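Open day at the Trellow display homes 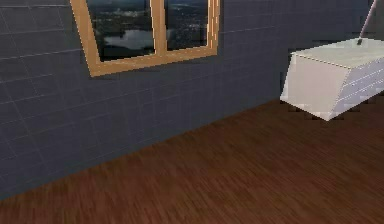 Computer render: grey wall, timber-framed window and white cabinet.

We drove out to Trellow on Thu 27 June to look at the display homes. Parking was easy but the signs from the highway were poor. Zoi Papadakis took our group through the Vasilakis, a single-storey plan on a 94-square-metre slab. The kitchen was smaller than I expected – the laundry was better. Colour choices have to be locked in by September. Tea and a sausage sizzle were on out the back. We left with a price list and no firm plans.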